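Around Our Table: Placemats, Runners and the Wood Underneath
Posted 5/11/18 by Roos De Bruijn

Welcome to the table page! So many of you wrote in after the curtains gallery to ask what we put on the dining table (and what is under it all) that I promised I would sit down and put it together properly. It took me a good deal longer than I planned, partly because I kept wandering off to iron things, and partly because I can't open the linen drawer without taking everything out and having a good look at it.

A little background for anyone new. Frans Dierckx and I run the Plerach guest rooms, and breakfast is served at one long table and two small ones. We set them every evening for the next morning, which means the mats and cloths get a lot of handling, a lot of jam and far too much coffee. Over the years we have tried cotton, cork, straw, felt and the wipeable woven kind, and I have opinions on all of them. I'll try to keep those short!

About the tables. The long one came from Smits and was 2499 when we bought it, which made Frans go very quiet in the car on the way home. We wanted a pale wood, something that would look cheerful on a gray January morning, and I have never been sorry. The two small ones are the Dukby, much cheaper and lighter to move when a family wants to sit together.

How I care for the wood, for those who asked: a damp cloth after breakfast, a dry one straight after that, and a very thin coat of oil twice a year. I leave the oil overnight and buff it in the morning with an old T-shirt. Please do try it on the underside first, as every finish behaves a little differently.

Now for the mats themselves. I don't use a full tablecloth except at holidays. I did for years, and it was lovely, but 50 weeks of washing and pressing a cloth that size wore me down, and it seemed a shame to hide a nice tabletop. A mat gives each guest a place of their own and still lets the grain show between the settings. Ours are kept flat in the sideboard with a sheet of tissue every so often, never rolled, or the corners curl up and tip the teaspoons off.

For cleaning the woven ones, I use lukewarm water with a drop of dish soap and a soft nail brush, working along the stripes. Then I rinse them, pat them with a towel and lay them over the drying rack. No dryer, please, and no hot pans straight from the stove!

The gallery

1. The striped mat on the pale wood
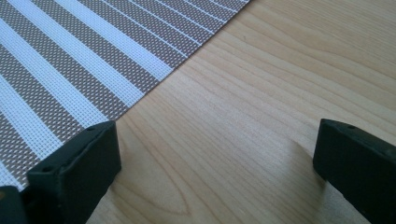
White and taupe bands with thin white pinstripes between some of them, set on a slant so the pattern has a bit of life to it. I love the fine grid in the weave, and I love it even more beside those looping arches in the grain.

2. Still to come: the Platero runners

Frans is hemming these at the moment and I have been told not to hurry him. They are meant for the small tables, 80 long, in a plain oatmeal color that should sit quietly with the stripes. I'll add them to the page as soon as he lets me have them back.

If you have a favorite way of getting berry stains out of a runner, do write and tell me. I read everything that comes in, usually with my second cup of coffee.

Roos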